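**Simulated practice: where the grasping examples come from**

The first full batch of simulated demonstrations for the Linine project is finished. It holds nearly 2,000 short episodes, all of them recorded in rendered rooms on the machines in the Reno office. Carla Twal set up the rooms and Jianguo Cai ran the recordings.

Each episode starts the same way. The software picks a room, scatters household items in it, and gives the robot one thing to reach for. An operator then drives the arms through the task, and the program saves the camera views along with the joint positions and the gripper opening at every step. Episodes where the item is dropped are kept too, but they go in a separate folder and carry their own label.

We use 34 room layouts so far. Walls, textures and colors are shuffled on purpose, and the results can look odd. Jianguo's view is that a model trained only on tidy gray tables learns the table, and he would like more variety still. Carla would first like better lighting, as the darker rooms are hard to drive in. Both requests are on the list for October.

Two views from one of the rooms, the first from behind a gripper and the second from above the robot's torso:
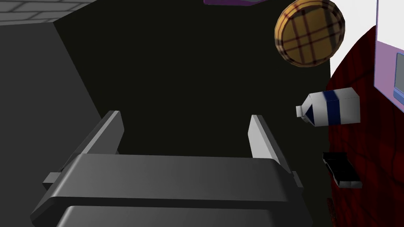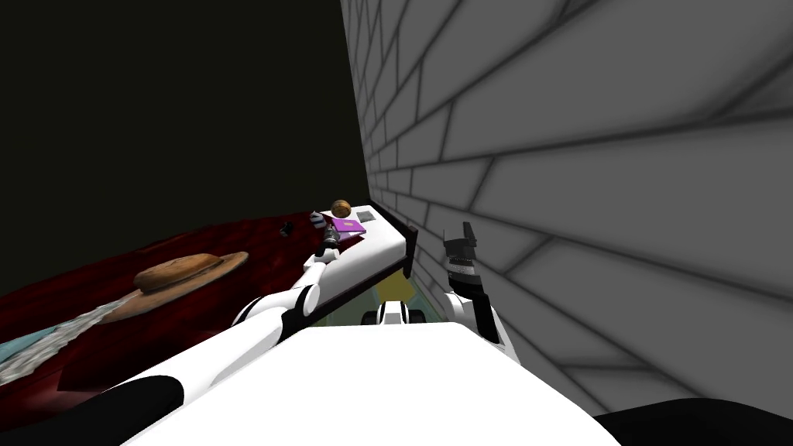

Training on the new batch takes 12 hours on the current hardware. The first test will be small: 100 trials on bottles and boxes, run in simulation, with room layouts the model has not been given before. If those numbers hold up, the same model goes onto the real arms at the Todwood site, where the Valentini team has offered bench time.

We still need operators. A session runs one afternoon and no robotics background is required - if you can handle a game controller, you can learn this in an hour. Left-handed operators are especially welcome, as most of the recordings so far favor the right arm. Talk to Carla to get a slot, and please bring your own headphones.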